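Planner timeout when the bowl is in hand

nkinsella
Planner gives up after 600 ms as soon as the bowl is attached as a collision object. Without it, fine.

Durkelell
Raise the timeout. Ours is 947.

flerska_dev
Disagree, that hides it. Check your collision padding first.

nkinsella
Padding was left at the default. The veined tabletop also gives me false depth edges, I think.

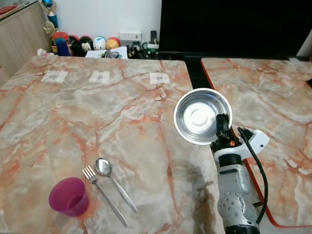

I'll halve the padding tonight and post the log.

Durkelell
Still say timeout.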